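Ticket 672: double door chore, simulated apartment
Status: open
Opened: 6 June 2026

Task is to open the doors and get to the table with the lamp in the next room. The policy does fine on single doors. On this double door it stalls at the opening in 15 of 100 runs. Restarting from the same seed gives the same stall.
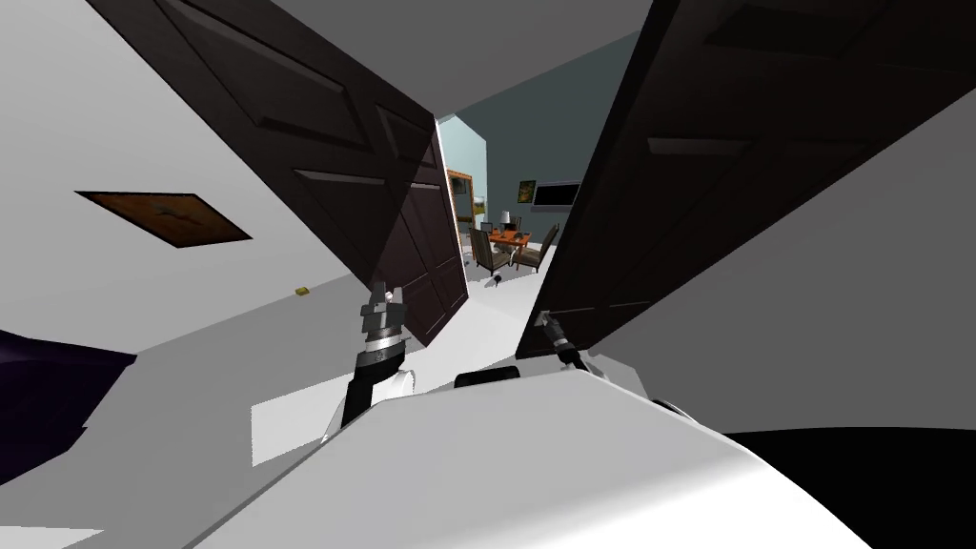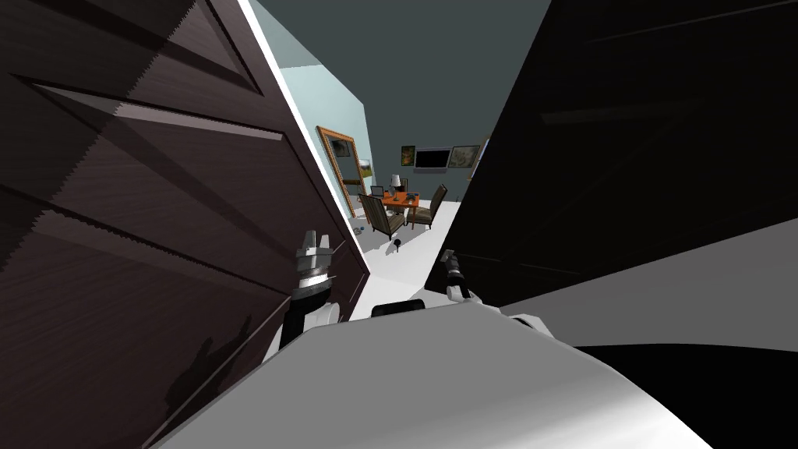

Both views are from the robot, looking through to the room with the table.

Sidis Household Tasks Team, Brandura

Tried so far: slower base speed, no change. Wider grip margin, no change. Next step is retraining with 2,000 more door episodes. Until then, do not list doors as a supported chore.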